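Quick one, April is nearly gone and I owe this blog something. Gripper comparison, part two. Cloth this time.

Two sets of jaw pads on trial. The Asuveo ones, soft, a bit grabby. And the Sarantis ones, harder, thinner at the tip, 30 bucks more per pair. Same handheld body for both, same blue shirt. Always the same shirt, otherwise the numbers mean nothing.
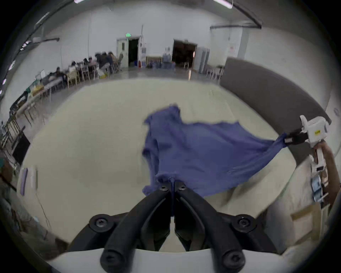 Corners are where it gets ugly. Two layers of hem plus a seam, and the soft pads just roll over it. Hard pads bite on the first squeeze but then they dont want to let go. Tried both at the low force setting, then went up to 555 on the controller (no idea what unit, the Zunorer manual doesnt say). Higher is better for seams. Worse for everything else, the fabric bunches and you lose the edge.

432 grasps logged so far. Want 3000 before I say anything loud about it.

Stretching between two hands is a differnt story. Soft pads win easily, you can pull and feel the slack go out through the handle. 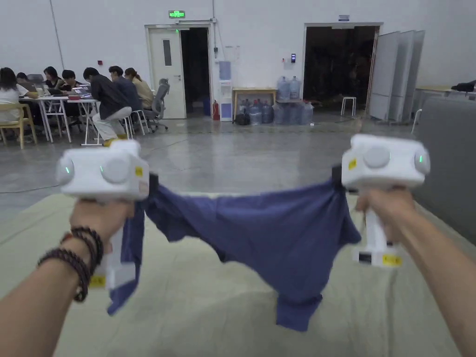 *Two-handed stretch, blue T-shirt, one gripper per hand.*

Next up is the Clumgate controller, mainly for the release timing. Also need to fix my log script, it drops the last row every time I stop it. Towels after that.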